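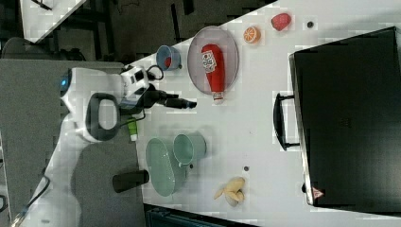 Talks / Speaker notes / Clearing the table

Home Talks Notes Contact

Slide 4. Take this one slowly, they'll have only just sat down again after tea.

Start with the ketchup lying across the grey plate, and ask who has something on a plate at home this minute that isn't dinner (hands up, and put mine up too!). Then the blue cup with something red tucked inside it, and the orange slice and strawberry left out on their own. My Karkavance group, bless them, spent 19 minutes on the cup alone, so do move them along.

Now the green plate. It's empty, and I'd like them to start from there: play food goes on it first, bottle stands up, grey plate comes free, and the cup gets emptied last of all.

If there's time, tell the Kivton story, the short version. Then 2 minutes in pairs, and hand round the 40 cards before moving on to slide 5.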